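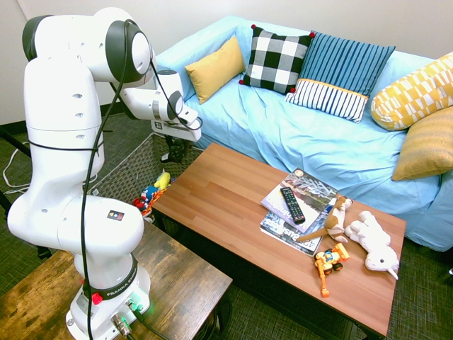
コーヒーテーブルと白いロボットアーム

差出人: アスンタ・テスタ
日付: 2021年2月17日
件名: Re: 次期監督の件

テスタです。引用の件、あまり乗れません。

> ガスパール・マレさんの投稿:
> ファメムソープの次の監督、ルメールでほぼ決まりだそうです。
> プラステッドを2部に上げた人ですし、現役時代はうちで97試合に
> 出ています。クラブ愛もある。3月の頭には発表でしょう。
> 正直、これ以上の人選はないと思うのですがどうですか。

まず「ほぼ決まり」の出どころはどこでしょうか。私が見つけたのは地元紙の短い記事ひとつで、書いてあるのは「関心を示している」まででした。応募したとも面談したとも書いてありません。去年の秋も同じ調子でヤスミナ・ムラデノヴィッチの名前が出て、このリストで200通くらいやりとりした末に、本人がよそのクラブと契約を延長して終わりましたよね。

昇格の実績についても、少し割り引いて見ています。あの年のプラステッドは冬にフォワードを二人獲っていて、後半戦の得点の大半はその二人です。ルメールが監督に就いたのは夏ですから、前半戦も彼の仕事のうちですが、その時点では中位でした。今のうちに冬の補強費があるとは思えません。

現役時代の97試合というのも、途中出場込みの数字ではないですか。手元の年鑑だと先発はもっと少ないです。昔うちにいたことと、守備の立て直しができることは別の話だと思います。先週の試合の観客は358人でした。名前で客が戻るという意見も前に出ましたが、前の監督のときも同じことを言って、戻ったのは最初の2試合だけです。

個人的には、セヴリーヌ・テクシエに今季いっぱい任せて様子を見るほうがまだ納得できます。暫定になってから失点は減っています。相手が下位続きだった点は認めます。

マレさん、もし記事以外の情報をお持ちなら教えてください。「関係者から聞いた」だけだと、ちょっと判断のしようがないです。

テスタ

追伸 ルコントのアウェー戦、バスの集合時間が前回の案内と食い違っています。どちらが正しいのか、わかる方お願いします。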